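Zurkora Residential Services – Tenant Support
Ticket 2153
Property: Flandivell House, third floor
Opened by: Anisa Lumbantobing
Category: Hot water, low pressure
Status: Awaiting part

Nov 13, 2000
Tenant reports that hot water at the bathroom basin slows to a trickle after 3 minutes of use. Cold supply is normal. The kitchen is not affected.

Entry 1. Tenant was asked to unscrew the aerator and run the tap without it. No change reported.

Entry 2. Plumbing contractor McPhee attended. Shutoff valve under the basin found fully open. Flexible hose on the hot side removed and flushed; a small amount of scale came out. Flow improved at first, then dropped again as the water warmed.

Entry 3. Contractor concludes that the washer in the hot cartridge is swelling with heat and closing the port. The cartridge is a Drakmont pattern and is not carried on the van. Order placed under stock line 400. The same fault was logged in unit 27 in February and was cleared by replacing the cartridge – see that ticket for the fitting notes.

Entry 4. Access for the return visit confirmed with the tenant. The contractor will need the riser cupboard key from the front office. 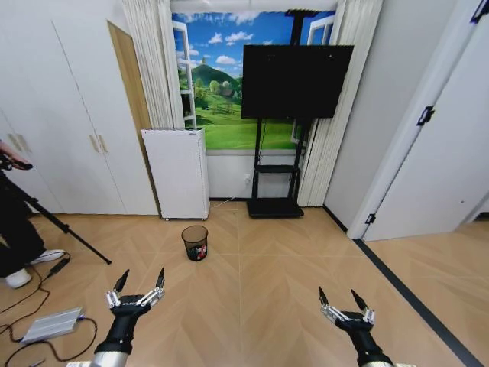 Can the tenant keep using the basin until the cartridge arrives?
The basin may be used as normal, provided that the hot tap is not forced past its stop. Any drip from the handle should be reported under this ticket number.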